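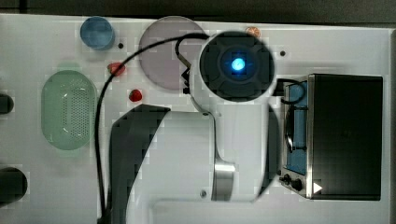

Afia Baidoo asked at the end of the last session why the cable check comes before the power check, when every other cell in the building does it the other way round. The order is deliberate. On the Zivetti cell the cables run outside the arm, and a cable that has slipped in its clip can be pulled tight by the first homing move. So look first, power second.

Unit 4: Daily setup and care of the kitchen cell

Before you start

Read the cell log. If the last entry is not signed off, stop and find out what was left open. The log for this cell is the Findilura sheet, form 2334, kept in the drawer under the controller.

Cable check (power off)

Start at the upper joint and follow each cable down the arm by hand. Every clip should hold the cable without pinching it. Leave enough slack at each joint for the full range of motion — a loop that looks untidy is fine, a straight run across a joint is a fault. Cables must not hang where the arm can drag them over the props. Record any shiny or flattened patch on the jacket, even a small one.

Power up and home

Clear your hands and tools from the table before you switch on. Set the speed override to 50 percent and home the arm. Listen for scraping. Raise the override only after two clean homing moves.
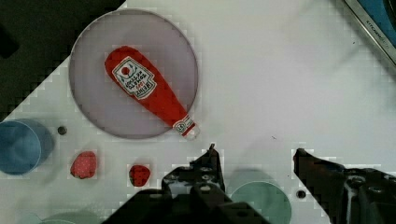
Finger alignment

With the gripper open, check the bolts on both fingers with the short hex key. They should be snug. Do not lean on the key; the threads in the housing strip easily. Close the fingers slowly on nothing and confirm that the tips meet. If one tip sits ahead of the other, loosen that finger, reseat it and close again. Wipe the inside faces with a dry cloth. Solvent is not allowed on the fingers.

Then make one test pick with a soft prop and one with a hard prop. The force setting stays the same for both.

Props and fixed items

The toaster oven is a fixed item and its place is stored in the Jorell program. If it has been bumped, set it back and run the touch-off routine again. Loose props can go anywhere within reach unless the task card gives a layout.
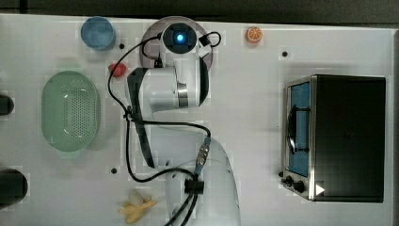 Scheduled service

Full service is due every 3000 cycles. It covers new cable clips, a torque check at the base, and a fresh calibration. Kyei does the calibration, so book ahead; September fills up early.

For next time: bring your completed form 2334 and one question about the touch-off routine.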